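October 1, 2022

Poswood 30, Liltach 2. I am writing the score down first so that I don't have to work up to it.

I should say I was only there because Fotis Nikolaidis has a nephew on the Liltach line and a car with heated seats. I played one season of football at school, mostly as weather protection for the bench, and it has left me with strong opinions. Fotis never played at all and his are stronger. Between us we could have coached either side to a loss.

The first quarter was respectable. Liltach held on fourth down at their own nine, and the whole visitors' side stood up, including a man who had been asleep. Then we ran three plays into the same large person and punted. The punt went sideways. Poswood scored from there, and again before I had finished my coffee, and I drink it fast because the lid leaks.

Vrettos, their running back, had 100 yards by halftime. He doesn't look quick. He looks like somebody crossing a parking lot who has remembered where he left the car. Our linebackers kept arriving at the place he had been, very determined, and tackling each other. Fotis said the angles were wrong. I said the angles were fine and the legs were wrong. We didn't speak for most of the second quarter.

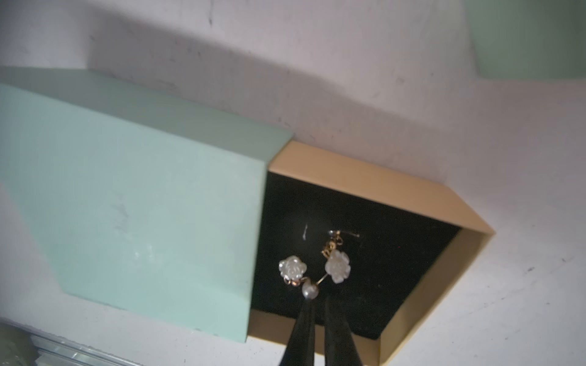
Second half

Colder. The band played the one song. Gorkamis came in at quarterback for us, a sophomore with sleeves down to his knuckles, and completed his first pass, which got a cheer out of all proportion. His second was also complete, to Poswood.

Our points came in the third quarter, on a safety. Their center snapped the ball clean over the punter's head and out of the back of the end zone, so the high point of our afternoon was achieved with our defense standing still and watching. I clapped until my hands hurt. Fotis said you can't teach that.

The nephew played well, I think. It's hard to tell with guards. He got up every time, and once he helped up the man who had flattened him, then looked annoyed with himself. He was called for holding in the fourth and Fotis informed the referee, at some length, that everybody was holding. A woman in front of us turned around and offered him a mint. He took it, and that was the end of the speech. 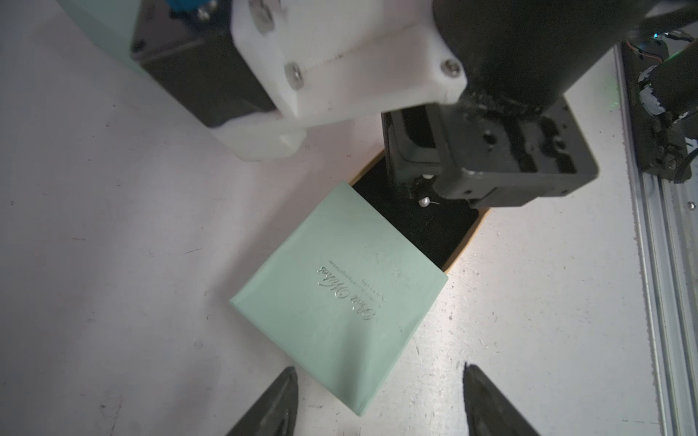

Best Wishes, in silver.

Home by six. Fotis drove the whole way with the radio off and then, at the light by the feed store, said that if we had kicked on fourth down in the first half it would have been a different game. It would have been 30 to 5. I let him have it.

My knees ache from the bleachers and I have lost a glove, the left, the good one. I told Fotis in May that I was finished with away games, and I told him again tonight while he was letting me out. He said he'd pick me up early for the next one, to get seats out of the wind. I said early was fine. Must find the thermos with the proper lid.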